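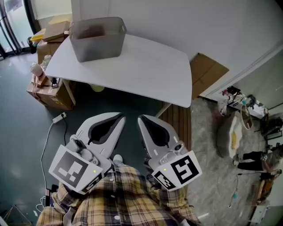
The Puditz Clothing Repair Program has now finished the first half of the work covered by the Prindorell grant. Most of the effort since December has gone into shirts, which make up the largest share of what people bring to us. Plain shirts are quick. Plaid ones take longer, and a shirt in yellow, beige and navy is a good case: a patch has to match three colors and line up with the pattern, or the repair shows from across the room. The placket is the other slow part, with its row of buttons, and a missing white button is much easier to replace than a dyed one. We have changed how we sort incoming work to allow for this.

Repairs completed

We logged 2,718 repairs in the reporting period. A garment with a torn cuff and a missing button is logged as two repairs, so this is higher than the number of garments handled. The grant agreement asks for repairs and we have kept to that. Buttons and seams account for most of the total, followed by cuffs, collars and zippers. Knitwear is still a small part of the work. We can darn it, but we are slow, and we have told people to expect a longer wait.

Collar turning has been more popular than we planned for. A worn collar is unpicked, flipped and sewn back so that the good side faces out. It costs nothing in fabric and gives an old shirt a few more years. We did not list it as a separate service in the application and would like to add it for the second half.

Equipment and supplies

Both sewing machines bought with the grant are in use. One had a timing problem in the first weeks and was repaired under warranty. During that time we did more work by hand, and the waiting list grew. It has since come back down, though it has not cleared.

Thread and interfacing come from Salminen. Their prices went up in the new year and the supplies line is running ahead of budget as a result. We have covered the difference from the training line, where we spent less than expected, and the full breakdown is in the attached spreadsheet. Buttons are almost all reclaimed from garments that are past repair. We cut off the buttons, keep any sound fabric for patches, and send the rest to the textile recycler in Cemness.

Fabric for patches is the weak spot. We have plenty of solid cotton and denim and very little plaid or stripe. When nothing in the bins is close, we take a patch from inside the shirt itself, usually the back of the yoke or the inside of a pocket, and fill that gap with plain cotton. The match is good – it is the same cloth with the same wear – but it roughly doubles the time on the bench.

Training

We ran 10 evening classes on basic mending. The button and hem classes filled up each time. The class on pattern matching did not, and we think the title put people off. It will run again as "Patching plaids and stripes," with a shorter session and a worksheet to take home. Several people from the earlier classes now do simple repairs for us on a regular basis, under supervision.

Problems and changes

The drop-off counter in Cemness has been harder to run than the one in Puditz. Bags arrive without tags, or with a tag that says only "shirt." We have moved to a two-part ticket, one half pinned to the garment and the other kept by the owner. Mix-ups have dropped, but some older bags without names are still on the shelf, and we need to agree on how long to keep them.

Intake is also less steady than we assumed. It was heavy after the holidays and fell off in early spring. We would rather move some staff hours from quiet weeks to busy ones than add hours overall, and ask for your approval to do that within the existing wage line.

Plans for the second half

We will open collar turning as a listed service if you agree, hold five more classes, and ask local uniform and shirt shops for offcuts in checks and stripes. We also want to try a follow-up card, sent some months after pickup, asking whether the repair has held and whether the garment is still being worn. A draft of the card is attached for comment.

Decisions needed from Prindorell: the transfer between the training and supplies lines, the change to staff hours, and the added service.

Submitted Thu 18 April
Puditz Clothing Repair Program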